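Sullandale Children's Clothing Swap – Room Safety Check, 16/12/2019
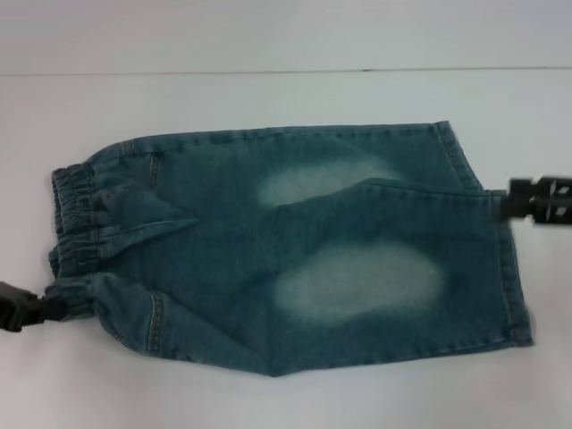 Blue denim shorts with an elastic waistband.

Checked by Janelle Agbayani, with many thanks to Reynaldo Malabanan for the keys!

Fire exit, hall side: OK. Opens easily, and the mat lies flat now – bless whoever taped it.

Fire extinguisher, tag 412: OK. Next service is due in January, so please would somebody ring Bindico before the holidays.

Clothes rails: NEEDS WORK. The one by the window wobbles if you so much as look at it (I did tighten the bolts, but one is stripped). Keep little ones well away.

Drawstrings and loose buttons: OK. Two hooded tops set aside for mending.

Heater: OK, guard fitted.

Outlet covers: 4 missing. Thenmozhi has spares at home and will bring them Thursday.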